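Search this notebook
Search
Recent entries

Staletico wrist controller, December, started 14:00

Carried on with the plate wiping task on the Meesuk branch. The aim today was to get the contact force loop and the residue map talking to each other without the planner stalling between strokes.

Force loop first. It still runs at 1000 Hz on the arm side, and the perception node was publishing into the same queue, so any late mask held up the setpoint. Moved the masks to their own thread and let the controller read the last good one. Stalls have gone from the log. Stroke timing looks even now, apart from the first stroke after a regrasp, which still starts late. Left a TODO in stroke_exec.

Dropped the filter window from 400 ms to 100 ms. It rings a bit when the pad meets the raised rim. Tried lowering the damping as well, which made it worse, so put that back. Will look at a separate gain for the rim band.

Residue map. The threshold tuned on the Grelldale set was too keen on highlights. Any bright spot on glazed white came back as "unknown" and the planner gave it a stroke. Added a saturation check before the mask is built. Strong blue passes with no trouble. Pale turquoise is the hard case, as it sits close to white under the bench lights and the mask breaks into small islands. Merging islands closer than 9 px helps, but then specks near the rim get joined to the main patch and the stroke comes out too long.

Droplets are a separate problem. They give a small highlight and a dark edge, and the old Gritden segmenter labels some of them as residue. For now anything outside a plate ellipse is thrown away before planning. Droplets inside the plate still get through.
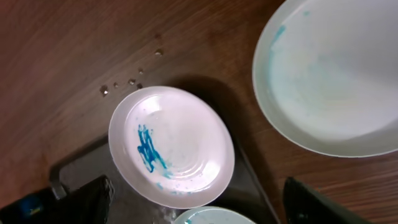
Wrist view. Strong blue on the centre plate, paler smudges on the right-hand one, droplets on the wood.

Ran the new mask on this view offline. Centre plate is fine. Right-hand plate comes back in pieces, and the ellipse fit is poor where the rim leaves the image. Need to let the fit use the previous pose when part of the rim is missing.

Next:
- pose prior for the ellipse fit
- rim band gain
- late first stroke after regrasp
- merge the queue change into main once the overnight replay is clean

2 comments
0 shares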